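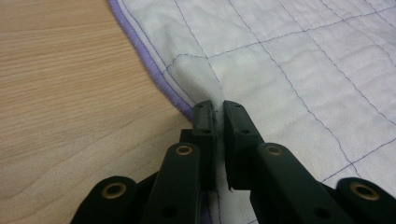 I missed the January eclipse because of clouds, so I have been saving up for the next clear stretch with something worth staying awake for. This month that meant Jupiter, which is getting close to its best for the year. I have a 60 mm refractor, a Purves, bought secondhand from Annag Rutherford when she moved up to a bigger mirror. It is not much of a telescope by anybody's standards. The main thing I have learned is to keep dew off it, and for that I wrap the tube in a white quilted pad with purple stitching, pinched into a fold where it has to go around the focuser. A proper dew heater costs more than I paid for the scope.

I set up behind the house a little after eleven. Jupiter was low in the southeast and the air over the neighbor's roof was making it shimmer. With the longer eyepiece I could see all four of the big moons, two on each side. The two main cloud belts came and went. I tried for the Great Red Spot and did not get it. Parviz Taheri says he has seen it in a scope this size, but he lives up at Postine, at 1,085 meters, and the air is steadier there. 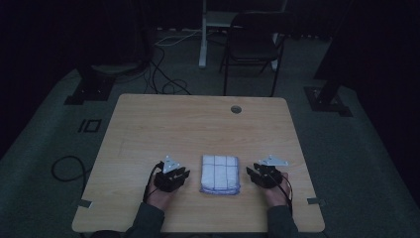

Around one I gave up on the shorter eyepiece and went in to sort out my notes. I draw what I see in pencil, with the time next to each moon, and then check the positions against the almanac the next morning. The kit gets put away the same night or it doesn't get put away at all. That includes the padding, which I fold into a square stack like the white one on the table, with the blue lines on top so I can see if the corners are even. Then the lens cap goes on, and the eyepieces go back in their case.

My drawing had Callisto too close in. Everything else matched.
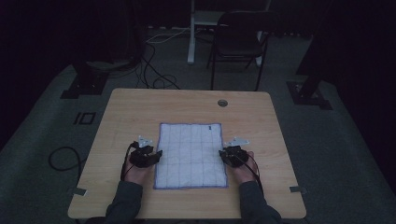
White mat with the blue edging, laid out flat.

Saturn is next. It comes up a couple of hours behind Jupiter now, which is too late for me on a work night, but by August it will be well placed in the evening. Catalina Lagos wants to bring her kids over to see the rings. If anyone has used a Tromico mount with a small refractor, please leave a comment. Mine has developed a wobble in the left leg and I have already tightened everything I can reach.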